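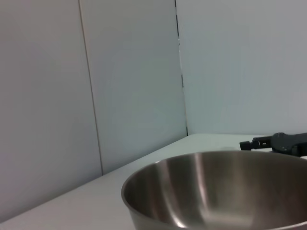

Figure 3. Wrist camera view of the steel bowl on the white table, with a gripper behind the far rim.

Home | Articles | Methods | Robotics | Archive

Reading time: 4 minutes

4. Comparison of wrist and head cameras

4.1 Setup

We compared two camera placements on a two-arm station with parallel-finger grippers. The first placement is a small camera on each wrist. The second is a single camera at the head, looking down at the table. All other parts of the station stayed the same between conditions, including the Warnier controller and the finger pads.

The test object was a stainless steel mixing bowl. Bowls of this kind are hard for both placements. The metal picks up bright streaks from the lights, the inner wall is smooth and gives few features to match, and the rim is thin. The table and wall panels are white, so the outline of the bowl is often the only strong edge available. We kept the white surfaces on purpose, as they match the workcells at the Cidby site where the system is meant to be used.

We ran 800 grasp attempts in each condition. Before each attempt the bowl was moved to a new start position drawn from a list fixed in advance. An attempt was scored as a success if the gripper closed on the rim and held the bowl clear of the table for 2 seconds. The operator did not correct the arm once an attempt had started. 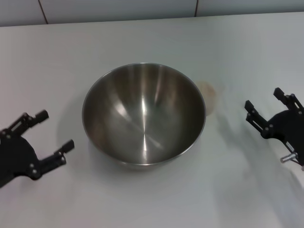
The head camera was used with the Nustness rim detector, which fits an ellipse to the opening of the bowl and returns a grasp point on the side nearest the chosen arm. The detector was trained on 2550 labeled views. None of these came from the test sessions. For the wrist condition we used the same detector with the same weights, and let the arm approach until the fitted ellipse stopped changing by more than a set amount.

4.2 Results

The head camera found the full rim more often. From above, the opening is a closed oval, and the ellipse fit usually settled on the first try. Its main weakness was height. Small errors in the estimated rim height led to fingers closing just above the lip, and most failed attempts in this condition were of that type.

The wrist cameras gave better height estimates once the arm was close, but they often saw only part of the bowl. When less than half of the rim was in view, the fit became unstable and the grasp point moved along the rim from one update to the next. Panel seams behind the table added a second source of error. A dark vertical seam meeting the rim was sometimes taken as part of the bowl outline, and this pulled the ellipse to one side.

Shadows had less effect than we expected. We had planned to mask them, following Motaung, but a trial without the mask gave the same ranking of the two placements, so we left it out.

4.3 Clutter and pale objects 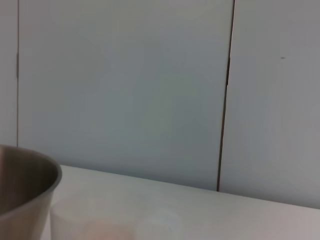
Translucent plastic was the hardest material we tried. Against a white table the edge of a cup is faint, and the detector either missed it or joined it to the nearest strong curve. This matters most at the wrist, where a nearby object can be blurred and take up a large part of the view. We repeated the wrist condition with the detection threshold lowered by 20 percent. More cups were found, but false rims on the bare tabletop also increased, and we went back to the original value for all results reported in this section.

4.4 Combined use

Based on these results, the later experiments use the head camera to choose the grasp point and the wrist camera only for the last part of the approach. The switch is made by the controller at a fixed distance from the rim. Jacobus Xaba wrote the switching code and set the distance by hand during setup in March. We did not tune it further, and a different bowl depth may need a different value.

Related articles
Ellipse fitting for shiny kitchenware
Finger pad wear in parallel grippers
Calibration drift in wrist-mounted cameras
Finding translucent cups on white surfaces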